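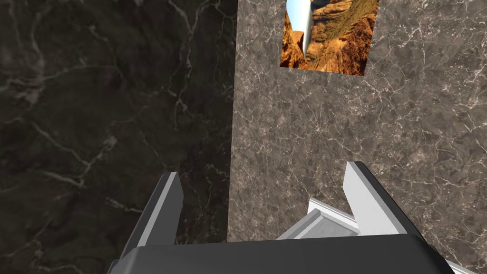 Stenumum Bench 4: review of a household chore simulator

Reviewed by Nnamdi Balogun
Version tested: Bench 4, workstation licence

Stenumum sells Bench as a way to find out whether a two-finger arm can cope with domestic work before anyone buys the arm. The package contains a physics engine, a renderer, a library of kitchen and utility room tasks and a scoring tool. I ran it for most of September on a single workstation, with the control policy we already use at Trornville for sorting and wiping jobs.

Installation took 2 hours, most of it spent on licence files. The manual is accurate but assumes that the reader knows how joint limits are written in the Besnard format. Those coming from another format should allow an extra day.

Surfaces

The strongest part of the package is its treatment of surfaces. Textures can be swapped at every reset, and the swaps are deliberately odd: dark veined marble laid against a brown crackled one, with a canyon photograph set on the stone. A policy that has learned to find a cloth by the colour of the worktop will fail under these conditions, and it should. Ours did. Its wiping score fell sharply on the first run with random textures and recovered only after retraining.

Lighting is less convincing. It is even and rather flat at the default settings, and I could not get the hard glare of a window on a wet draining board. Anyone testing for a real kitchen will need to add lamps by hand.

Chores

I ran 257 trials over 4 tasks: clearing a table, wiping a worktop, loading a rack and folding a tea towel. The scoring tool passed 151 of them. Nearly all the passes came from clearing and wiping. Rack loading was poor, with plates released too early and left leaning. Folding passed so seldom that I stopped reporting it separately.

Speed matters as much as the pass mark. A cleared table took longer than a person would put up with at home, though the same pace might be acceptable on a packing bench overnight. Odette Mallet, who runs our shop floor cell, checked the clearing policy on the real arm and found that it gripped cups lower than it had in simulation. The friction values supplied for glazed ceramics are too generous. We replaced them with our own.

Compared with Sodulo

Sodulo has the better cloth model and costs less. It has far fewer textures, and its reset is slow. For rigid objects on a flat top I would choose Bench. For laundry I would choose neither at present.

Faults noted

The viewer loses its camera settings after a crash. Log files are not compressed. The score for wiping counts area covered and ignores pressure, so a very light pass is marked as clean.

Verdict

Recommended for workshops that already own an arm and want to find weak policies cheaply. As evidence that a machine can take over the housework, the results support clearing and wiping under supervision. Racks and cloth still need a person.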